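Tanum Countertop Care Guide
Section 3: Sealing a Natural Stone Countertop

Read this section through before you open the sealer. It applies to marble, limestone and travertine. Granite owners can skip to Section 4, as most granite needs less sealer and a shorter wait.

What you need

Fulix stone sealer, one can
Two white cotton cloths and one microfiber cloth
Neutral stone soap (no vinegar, lemon or bleach)
Painter's tape
Rubber gloves

Test the stone first

1. Pick a spot near the back wall and one near the sink.
2. Put a teaspoon of water on each spot and leave it for 15 minutes.
3. Wipe the water off and look at the stone from the side. A dark mark means the stone is taking in water and should be sealed. If there is no mark at either spot, wait and test again in December or when the heat comes on for the season.

Note: Busy or dark stone can hide a water mark. Check with a flashlight held low to the surface.

Clean and dry

4. Clear the area you plan to seal and wash it with stone soap and warm water. Rinse twice.
5. Scrape dried food off with a plastic scraper held flat. Metal blades leave gray lines that are hard to remove.
6. Let the stone dry overnight. Start the job in the morning so the kitchen is usable by dinner the next day.

CAUTION: Sealer traps whatever is under it. Oil stains must be drawn out with a poultice first (see page 211).

Apply the sealer

7. Open a window and turn off any pilot lights. Tape the edges of the sink and stove.
8. Shake the can. Pour a small pool on a cotton cloth, not on the stone, and work in sections no wider than your reach.
9. Keep the surface wet for 6 minutes. Add sealer to any spot that goes dull.
10. Buff off all the extra with the second cloth. Sealer left to dry on top turns into a haze – see page 169 if this happens.
11. Wait one hour and repeat steps 8 to 10. Honed stone may need a third coat.

Curing and daily use

Keep water off the surface for 24 hours. Light, dry items can go back on after 3 hours, but lift them into place and do not slide them.

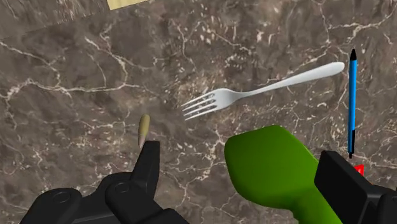
Marisa Santoro wrote to us that she got a haze on honed marble even after two rounds of buffing, and that a cloth barely damp with fresh sealer took it off where soap had done nothing. We have added her method to page 169.

Sealed stone can still etch. Wine, tomato and citrus dull the polish on contact, so wipe spills up right away. Sealer only slows staining – it does not stop acid.

Repeat the water test every six months. If you have used Evik or Sarantis sealer in the past, strip it before changing brands.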